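Last updated: Wednesday

Can a robot tidy a desk yet, or should I keep doing it myself?

Kenneth Baxter
I run the front office at a small print shop in Triltstead. My brother-in-law says that for $4,000 I could get an arm to put the stapler, tape and scissors back at closing time. I currently do this for free, with complaints. Is he right?

Senga Matheson
No. Get a drawer.

Imani Ambrose
Depends what you mean by "can." An arm bolted down in one spot, moving the same item between the same 2 places, has been fine for years. Your desk isn't that. The stapler ends up wherever the last person dropped it, at whatever angle, half under an invoice. Finding it is mostly solved. Picking it up by the right part, so it doesn't flop open, is where your money goes to die. Shiny metal and glare off a pale desktop don't help either.

What people do now is take a pair of grippers in their own hands and do the chore that way, over and over, so the software has something to copy. Budget some 30 tries before you stop feeling silly. The chore at its most glamorous:

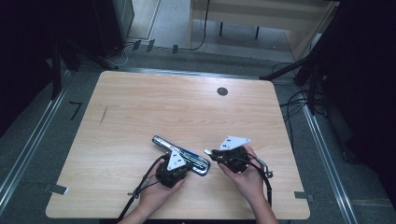
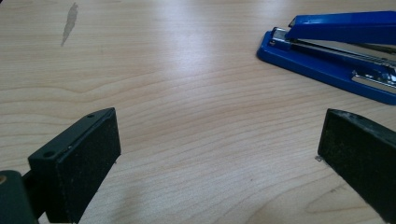
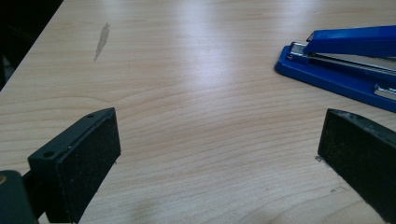 So for one desk in one shop, I'd wait. If you had a packing bench with the same box coming down it all day, I'd say go price an arm tomorrow. Closing-up chores are all exceptions, and you are cheap and already in the building.

Takeshi Katayama
Does the drawer need to be a smart drawer

Related
Robot vacuum keeps eating the bath mat
Folding shop towels by machine, anyone?
Is a used arm worth fixing up?
Label printer jams every June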